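3.2 Care of the hand-held grippers

The Votari cell at Sitbridge uses a pair of hand-held grippers, one for each of the operator's hands, with a camera fixed to each tool. The grippers share a finger design with the arm-mounted version, so any fault in the fingers ends up in the recorded motion and later in the trained policy. Early in the project we treated the tools as finished items and repaired them only when something broke. By April this had stopped working. Pads had come away at the corners, one linkage had play in it, and two operators had got into the habit of squeezing harder to make up for it.

We therefore moved to a fixed routine, drawn up by Dwight Leclerc and kept with the cell. At the start of a shift the operator opens and closes each gripper by hand and feels for any catch in the travel. The finger pads are wiped with a dry lint-free cloth. Solvent is not used on them, as it lifted the adhesive on the first set. The screws holding the fingers are checked with a torque driver and marked with paint pen, and a broken paint line is enough to take the tool out of use until it has been looked at.

Pads are changed as a pair, even if only one is worn. A new pad next to an old one makes the object shift sideways as the fingers close, and the operator then corrects for it without noticing. After a pad change the tool is closed on the Drelov gauge block and the reading is compared with the one on the tool's card. A difference of more than 2 mm at full opening means the linkage has to be taken down and refitted. In the period reported here the cell logged 1925 episodes, of which 678 were recorded after the routine came in.
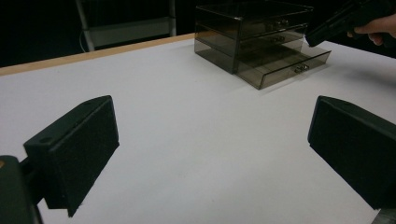
Figure 3. Hand-held grippers at the drawer task.

The drawer task is the one we use to check a gripper after repair. It asks for little force but a good deal of accuracy, and a tool that is slightly out tends to show it within a few attempts. The pulls on the organiser are small and metal, and the ones on the top and middle drawers sit one above the other near the right of their fronts, so a finger that closes late is liable to slip off or to catch on the wrong drawer. The smoked walls are see-through, which helps when reviewing a recording, as the inner edges and shelves can still be made out - though a dark background makes the outline harder to follow. Lighting is left as it is between checks.

A gripper that fails the drawer task goes back to the bench with its card, and the Ra logging software blocks its number until the card has been signed. Episodes recorded since the last good check are kept but flagged, and were left out of the training set used in Section 4.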